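The case against the washable label

Care labels on household textiles have become less useful over the past two decades, and the fault lies in how they are written. A label on a cushion cover or a cotton throw now tells the buyer the maximum temperature the article will survive. It says very little about the temperature at which it ought to be washed. These are different quantities, and most people read the first as though it were the second.

The symbol of a tub with 40 inside it is a ceiling. A cotton cover marked 40 will usually come clean at 30, and will keep its dimensions for longer. Shrinkage in plain woven cotton comes largely from the release of tension put in during weaving and finishing. Heat, water and tumbling all speed that release. A household that washes at the ceiling every time is therefore spending the life of the cloth faster than it needs to.

I raised this with Parviz Shokri, who spent 18 years in the finishing room of a mill supplying Holevard and now advises smaller weavers. His view was that manufacturers know the preferred temperature perfectly well and leave it off to save space. A second number would need a second symbol, and the label is already printed in 23 languages. I accept the point about space. I do not accept that the languages should win. Most of that text repeats what the symbols already say.

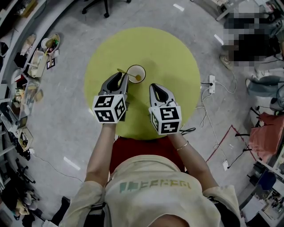
There is also the matter of drying. A good deal of damage blamed on the wash is done afterwards, in the last part of a tumble cycle, when the cloth is already dry and the drum continues to turn. Fibres rub against one another with no water to cushion them, and the fluff in the filter is the result. A sensible label would state a residual moisture at which to stop. Juhl tried this on its bath linen, with a small line reading "remove while slightly damp", and dropped it at the next redesign.

Garba Onyeka, who runs a repair counter and sees more worn-out cloth than most manufacturers do, disagrees with me on one point. He thinks people ignore labels altogether, so that improving them is wasted effort. He may be right about the present labels. A label that gives only limits is easy to ignore, as nothing goes visibly wrong in any single wash. The loss is spread over up to 1710 hours of use and handling, by his own workshop log for one set of loose covers, and no one connects it with the dial on the machine.

My proposal is modest. Print the ceiling as now, and print beside it, in the same size, the temperature the maker would use at home. Add one drying instruction in words. Remove the repeated translations and put them on a web page – those who need them already look there.

Cleravus has gone some way towards this with its bed linen, and its label is eight lines shorter than the one it replaced. The typeface is still too small.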